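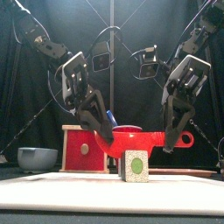

Guimarães, May

Chapter 4
Pouring, Filling and Measuring

Tip a full pitcher over a narrow bottle and watch where the water goes. Some of it lands inside, and some runs down your wrist! A funnel solves the problem with one simple shape: a wide mouth that narrows to a spout. A red plastic one from a kitchen drawer works just as well for this chapter as a glass one from a lab.

Liquids take the shape of whatever holds them, but their volume stays the same. Pour 416 milliliters of water from a tall jar into a flat dish and you still have 416 milliliters – even though the dish looks nearly empty. Most people guess wrong the first time, and it's great fun to test on your family.

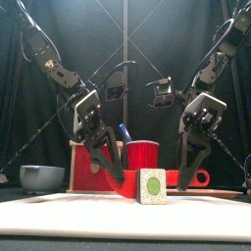
12 min read

A cup is the oldest measure in most homes. Lucimara Seixas, who grew up on a farm near Lesby, learned to bake with a single chipped mug and still trusts it more than her scale. Her bread comes out fine, as long as the same mug measures both the flour and the water. What matters there is the ratio, which we'll meet properly in Section 2.

Before you read on, find two cups of different shapes. Guess which one holds more, write your guess down, then fill one and pour it into the other.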